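Skudance is a small desktop robotic arm used for comparing low-cost grippers. It was designed by Citlali Huerta and Uriel Manríquez, and its drawings were released in November under an open licence. The arm is 3D printed and moved by hobby servos, one of which opens and closes the gripper.

Trials follow the Adari method, in which a toy brick is picked from a studded baseplate and pressed back down at a marked spot. The studs make the task strict, as a small error in angle leaves the brick sitting crooked. A full trial consists of 315 picks, divided among the grippers under test.

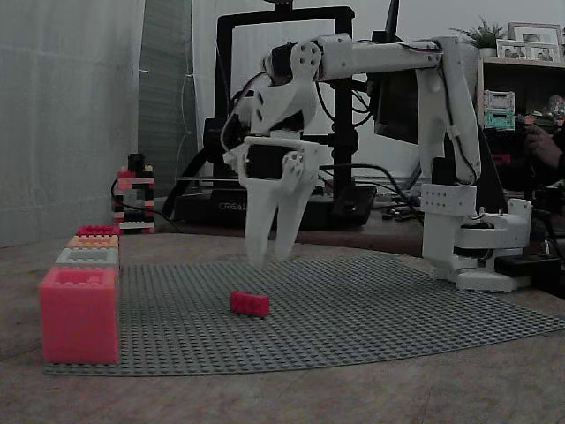 Skudance with a two-fingered gripper above a red 2x4 brick.

Two grippers have been compared in detail. The first, with long tapered fingers, reaches between closely placed bricks but bends under load. The second, known as the Lasmont, has short flat fingers and holds more firmly, although it needs roughly 12 mm of clear space on each side. Niloufar Arabzadeh later repeated the trial with a different controller and found that most missed picks came from play in the wrist joint.

The Obradović wrist, a stiffer replacement part, is described in the current drawings.

Comments (3)

Davina Lamont
Does the Lasmont need a stronger servo? Mine stalls on closing.

Rigoberto Camacho
Check the finger pivots first. Mine were printed too tight.

Davina Lamont
Thank you, sanding them has cured it.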